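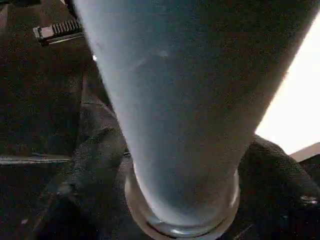 Week 4 notes: teaching by hand, teaching by remote

Okay, so last time we stopped in the middle of kinesthetic teaching, and a few of you asked me afterward why we bother with it when the leader arm is sitting right there. Fair question! Let me pick up from that.

Kinesthetic teaching means you put the arm in gravity compensation, grab it, and drag it through the task. You feel the contact through your own hands, and that's worth a lot. The trouble is that your hands and sleeves end up in the wrist view too, and the policy learns to look for them (I have watched a perfectly good arm wait for a sleeve). With remote control you stay out of the way, but you lose most of the feel, so people squeeze too hard and move too fast at first. Expect your early demos to be ugly.

A word on the wrist view, which you'll be living with all semester. Once a big smooth object is close to the fingers, it takes over almost everything. You get a pale curved wall, some rim, two dark fingers, and whatever the light is doing behind it. If one side is blown out white and the other is nearly black, edges get soft exactly where you want to judge alignment. So approach slowly, and let the fingers come in on both sides of the object before you close. Watch the gap on each side – if one finger is already touching and the other isn't, back off and shift.

For the lab you'll record with Trudik, same as in September. Some numbers so you know what you're up against: the Stivow set we train on had 3298 demos when I got it, and 1829 were left after Stanisława Adamczyk and I went through them. Most of what we threw out was hesitation, people parking over the object while they made up their minds. Please don't do that. If you need to think, stop recording.

Your group owes me 28 clean demos, grasp and release only. Switch drivers partway through, and write down who drove which ones. Keep the failed grasps in a separate folder, I want those too.

Reading for next time is the Krajewska handout, the part on correcting a policy while it runs. Skip the proofs. We'll start with your worst demo, so bring one you can stand to show people.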